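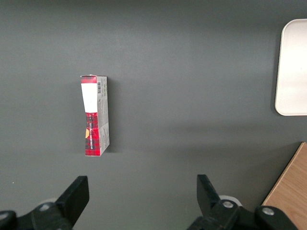
One reader has written to ask whether dry goods should stay in their cartons or be moved to jars at once, as the leaflet on larder care left the point open.

Either is acceptable, provided the cupboard is dry. Residents of Greltmont are advised as follows.

Keeping dry goods

Unopened cartons may be stored upright on a shelf, with the printed date facing outwards. Do not place them above the cooker or beside the kettle.

Once a carton has been opened, fold down the inner bag and close it with a peg. Flour, oats and rice keep better in a lidded jar. A jar holding 400 g suits most small households. Cut the cooking instructions from the packet and tape them to the lid.

Shelves should be emptied and wiped every spring, usually in May. Use warm water with a little washing-up liquid, and allow the wood to dry fully before anything is put back. Shelf paper should be replaced at the same time.

If small moths are found, discard all open packets, vacuum the corners and wash the jars in hot water.

Further notes on cupboard ventilation are given in leaflet 17, available from the Lapointe housing office.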